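August 24, 2023

Landed in Bruslow late, flight 1308 out of Lenach, two hours on the tarmac first. No air, no water until we pushed back. Kid behind me kicking the whole time. Row 2 so at least I was off fast.

Somewhere over the water they called for a nurse. Daranee Yimyam went up before the chime even finished – she's off duty, shoes off, whole row had to stand. Older man, fainted by the galley. Feet up, juice, oxygen. Pulse 60, then 70, she wrote it on a napkin. He was asking for his sandwhich by the time we started down. Crew gave her a voucher. She gave it to me, I've lost it already.
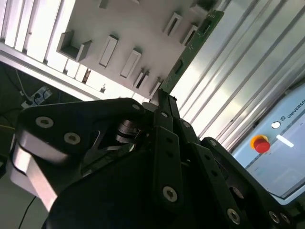

Green board in the white rack, black fingers in front.

Bag didn't come. Desk says tomorow, maybe. Toothbrush from the machine, shirt from the airport shop, too big. Called home, woke everyone up, sorry.

Hotel fine. Window won't open. D. wants breakfast early and I said yes like an idiot. Must ask her what the man's name was – she'll know. Also rebook the December flight, aisle this time, NOT through Lenach.

Feet still swollen. Bed.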